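Speaker notes – Rocío Ñahui
Urrego workshop on manipulation data, 9 October 2019
Talk title: Relative hand pose as the action space for two-handed cloth folding

Slide 1. Title

Thank the organizers. Say the slot is short and questions can come in at any point. The code is on the Pravudbridge server and the link is on the last slide.

One sentence on scope: the talk covers how we record two-handed demonstrations, how we express the actions, and what changed when we stopped expressing them in a fixed table frame. Policy architecture gets one slide. If people want the network details, send them to the appendix of the paper.

Slide 2. The problem with folding data

Teleoperation gives clean robot actions and slow people. An operator folding a towel through two leader arms takes several times as long as the same operator folding with hand-held grippers, and the motions are different in kind. Teleoperated folds have pauses at each grasp. Hand-held folds overlap: one gripper is already closing while the other is still moving.

We want the second kind of data. The cost is that there is no robot in the loop when the data is recorded, so everything the robot needs has to be recovered afterward: where each gripper was, how far it was open, and when.

Do not spend time here on prior work. The audience knows it.

Slide 3. What is recorded

Per demonstration:
– pose of the left gripper, pose of the right gripper
– jaw opening of each
– one head-view video stream
– timestamps from a shared clock

The clock matters more than it looks on the slide. In the first March sessions the two grippers were logged on separate machines and drifted apart over a session. A constant offset can be calibrated out. Drift has to be fitted, and our fits were poor for short demonstrations. All of the March data was dropped and recorded again with both grippers on cables into one logger. Trirnirex is the name of that logger, in case somebody asks. It is a small program and there is nothing clever in it.

Slide 4. Action representation

This is the main slide. Go slowly.

Version A, fixed frame: the action is the target pose of each gripper in the coordinate frame of the table. Simple to log, simple to replay. The policy has to learn where the table is, and it ties the data to one station.

Version B, own frame: the action is the change in each gripper's pose relative to its own current pose. This removes the table. It also removes any direct statement about how far apart the hands are, and for cloth the distance between the hands is most of the task. Small errors in each hand add up, and the cloth either sags or gets pulled tight.

Version C, own frame plus relative pose: same as B, but the policy also sees the pose of the right gripper expressed in the left gripper's frame, and it predicts the same quantity for the end of the action chunk. At run time the two arms' targets are adjusted so that they agree with the predicted relative pose. The adjustment is split evenly between the arms.

Pause after C. Somebody usually asks why the split is even. Answer: we tried giving the correction to the arm that was moving more slowly and it made no measurable difference, so the simpler rule stayed.

Slide 5. Data set

1447 demonstrations were recorded. 1000 were used for training. The rest were split between validation and rejects. Say plainly that the rejects were chosen before any policy was trained, on tracking quality alone. Folding quality was not a criterion. A crooked fold with good tracking stayed in.

The items are towels, napkins and other flat pieces, plain and printed. Each demonstration starts with the item crumpled or loosely laid down and ends when the operator releases both grippers. No garments with sleeves. We have started on those, and they are not in this talk.

Slide 6. Tracking rejects

The most common reason for a reject was a lost gripper pose. It happens in two situations. First, the forearms cross and one gripper hides the other from the view. Second, the operator rolls a wrist far enough that the tracking plate is nearly edge-on. The pose estimate gets noisy well before it is lost, and the noise is worst in rotation about the axes in the plane of the plate.

We filter on the reprojection error and on the frame-to-frame rotation. Both thresholds are in the paper. The rotation threshold was set by hand, from watching replays. If asked whether this is principled: no, but the results did not move much when it was varied.

Short gaps are filled by interpolation. Long gaps reject the demonstration. We do not cut a demonstration in the middle and keep the good half, because the policy then sees folds that begin from a state no operator starts from.

Slide 7. Policy

One slide, keep it short. Image encoder, pose history, action chunk out. The same network for A, B and C apart from the input and output sizes. Same training schedule, same seeds. The comparison is about the representation, so everything else was held fixed, including some settings that were probably tuned in favor of A, as A was what we had first.

Slide 8. Evaluation

Each version was run 37 times on the robot station at Idport, from a fixed list of start states. The start states were laid out by matching an overlay photograph. Matching cloth to a photograph is inexact, and the order of versions was shuffled so that any drift in our matching would be spread over all three.

A run counts as a success if the final edges line up within the tolerance printed on the slide and the item has not left the table. Two people scored each run from video without knowing which version had produced it. Where they disagreed, the run was counted as a failure.

Slide 9. Result

Point at the bar chart. C is best, A is second, B is last. The order is the same for towels and for napkins. Do not read the bars aloud.

The gap between B and C is the result I want people to take home. The two share every input except the relative pose. Look at the failure types: in B, most failures come after a good grasp, during the carry, when the hands come together or spread apart and the far edge of the cloth folds under. In C that failure becomes rare, and the remaining failures are mostly missed grasps at the start.

The gap between A and C is smaller and I would be careful with it. With the table in the same place as in training, A does well. The next slide is where they separate.

Slide 10. Moving the table

Same evaluation with the robot's table shifted and turned relative to the training layout. A drops sharply. C is close to its earlier level. This is what one would expect, and it is on the slide mainly because reviewers asked for it.

One caveat to say aloud: only position and heading were changed. Height was not. A change in height changes the view of the cloth as well as the geometry, and I would not claim that C handles it.

Slide 11. What did not work

Predicting cloth tension from jaw motion. We hoped that small jaw movements under load would carry some signal. They do not, at least not at the resolution we log.

Adding a second view from the side. It helped tracking a little and hurt the policy a little. My guess is overfitting to the background. We did not follow it up.

Longer action chunks. The carry got smoother and grasping got worse. The chunk length in the paper is a compromise between those two phases and a variable length would be better.

Slide 12. Limits

Flat items only. One station for recording, one for evaluation. The operators were all right-handed and the data shows it: the right gripper leads in most folds. Mirroring the data helps with left-leading start states, but a mirrored image also mirrors the print on the cloth and the layout of the background, and we have not separated those effects.

The relative pose is only as good as the worse of the two trackers. An error in the left plate shows up in full in the relative pose, since everything is expressed in the left frame. A symmetric form would spread the error. It is on the list.

Slide 13. Closing slide, leave up during questions

Relative pose between the grippers is a cheap quantity to record and it was the one that mattered most for the carry phase. It comes directly from the two plate poses, so older recordings can be converted without going back to the station, provided both plates were tracked against the same clock. For anyone who wants to look at a single moment by hand, a good one to pick is both jaws on the cloth from opposite sides, with the dotted gray plates on the left and right grippers in view together and the folded cloth, white with small blue motifs, between them. The left-to-right transform at such a moment is the value the policy is asked to predict at the end of a chunk. The conversion script is in the same repository as the logger, and questions about it can go to me directly.
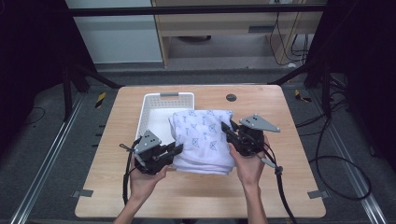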